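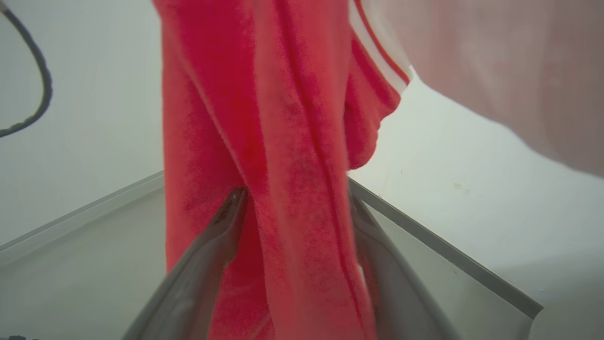 The red terry top has been on my list since October, and on the list it stayed, because red scares me. I've had one bad load in my life (a pair of new socks, a set of my mum's pillowcases) and I've washed reds on their own ever since. That's fine if you own plenty of red. We own one thing, so it waits.

It came from an op shop in the next suburb, bought for the colour and the trim. White with red stripes, the sort of edging you used to see on sports gear. White trim on a red garment is a problem somebody at the factory should have thought harder about. If the dye lets go, it doesn't have far to travel.

I asked Nandini Nadar, who has sewn costumes for a local theatre group for years and washes more odd fabric than anyone I know. Her advice was short. Cold water, inside out, out of the machine the minute it stops, and never leave it in a wet heap. The heap is what does the damage — red lying against white for an hour is worse than the whole wash.

So this is how I do it now.

Wet a corner of an old white hanky, press it on an inside seam and hold it there. If the hanky comes up pink, hand wash. If it stays white, go ahead with the machine.

I use the Bima liquid, half the cap. Powder sits in the loops of terry and you find it later as a pale crust. No softener either. It makes the fabric feel nice for a day and then the nap goes flat and a bit greasy.

Spin speed is where I've changed my mind. I used to run everything at 1000, and for terry that left deep creases that never quite dropped out. Nandini goes lower. I tried it lower and it took longer to dry, but it hung better. Our machine is a Cliver and its delicate cycle runs 30 minutes, which suits me.

Then shake it hard, twice, held by the shoulders. Terry wants shaking. Hang it from the hem if the shoulders tend to go pointy, and keep it out of full sun. Our line gets the afternoon sun from one o'clock, so red goes out at breakfast and comes in before lunch.

I don't iron it. If there's a print, I turn the garment so the print isn't folded against itself and leave it at that.

As for where the clothes go between the line and the wardrobe, I've given up pretending it's anywhere other than the sofa. It's grey, it's the right height, and it's on the way. I had a basket for the purpose and the basket filled up with jumpers. My only rule is that anything on the sofa has to be folded before dinner, and I keep to it most days.

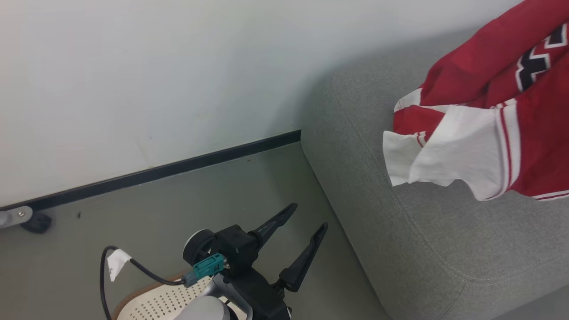
Folding terry

Terry is bulky, so fold it less. I lay it face down, bring the sides in to the middle, and fold once from the hem. A third fold makes a brick that won't sit in the drawer. The trim goes to the inside, white against white where I can manage it.

Next up is the winter doona cover, which needs a new row of press studs. I bought a packet of 13 and I'm fairly sure I need more.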